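Gripper calibration, second go

Quick one tonight, kettle's on and I want this written down before I forget it all again.

So the two-arm setup in the Vultwood sim has been off since I swapped the finger model. Not by much. Enough that every grasp landed short and I spent most of October blaming the planner. Titilayo Oyewole had a look over lunch and said check your finger offsets, you copied them from the old hand. I had. Of course I had.

Anyway. Redid the lot from scratch. Zero both arms, open the fingers fully, read the tip position, type it in, save, restart. Then again for the other side. Config file is 264 lines and the offset lives in 2 separate places, which I'd forgotten. If you only change one it loads fine and says nothing. Lovely.

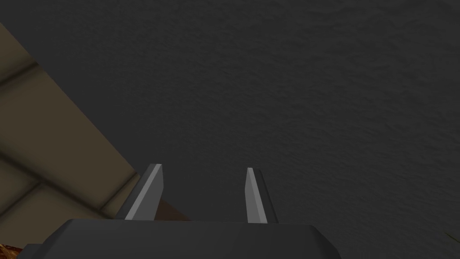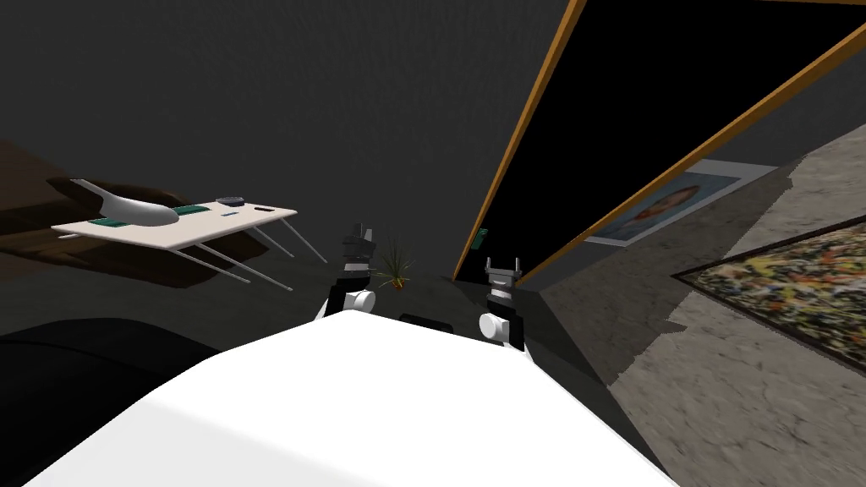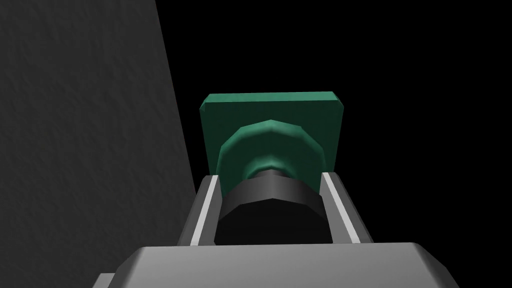

All from the simulator.

Closing width was the next job. I'd had one number in for everything, left over from the Grastley demo, and it was far too tight for anything round. Now it's set per part. For the green and black piece I work from the black cylinder, where it sits between the fingers, and leave the wide green plate out of the sum completley. Had that the wrong way round before – was measuring off the plate, so the target width came out too big.

Contact stiffness is still a guess. I put it at 700 and left it. Craig Matheson reckons that's high and he's probably right, he did the Flornus cell and had the same argument with himself for weeks. Will try lower when I've got a free evening.

Other bits, mostly so I can find them later:

Back up the config BEFORE touching the offsets. I didn't.
Restart after saving, a reload dosen't pick up the finger model.
Do left then right, same order every time.
Damping is 36 on both arms now, was different left and right for no reason I can find.

Still to do: wrist limits, and the El Fassi parts want their own widths. Might get to the wrists tomorrow if work's quiet – the widths can wait.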